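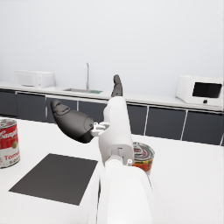 Practice in a kitchen that isn't there

24/05/2024

The learning system at Jesbridge is trained on 932 episodes, and every one of them was recorded in simulation. An operator drives a virtual arm with a hand controller, the software logs joint positions, gripper opening and rendered views at each step, and the result is stored as one example of a task done from start to finish.

The kitchen is a deliberately plain model. A white table stands in front of a counter with dark grey cabinets, a sink and a pair of white microwaves. Most of the modelling effort went into the objects on the table. The cans carry full printed labels, as the policy has to cope with lettering, colour bands and bare metal lids seen at any angle. A can on its side is a different grasping problem from one standing upright, and both poses are sampled.

Operators work in blocks of 2 hours. Before each episode the simulator draws new positions for the cans and the flat grey mat, then waits for the operator to start. The instruction is a short line of text, such as "put the soup can on the mat". Episodes that end in a dropped or toppled can are kept but flagged, and the training code reads them separately.

Labelling takes longer than driving. Each recording is cut into 7 phases, from first approach to final release, and the boundaries are checked by a second person. The annotation tool, Tirnex, proposes cuts from changes in finger spacing. It does well on closing grasps and poorly on slow releases, where the fingers may open over several dozen steps.

Contact remains the weak point. The physics engine, Botha, treats a can as a rigid cylinder, so the rim does not catch on a finger pad the way a real one can. The group has adjusted friction values against bench measurements - a tedious job, repeated for every new object.

The target is 2,000 episodes by the end of July. The set will then be frozen under the name Perkuleck and used to train the first policy intended for a physical arm.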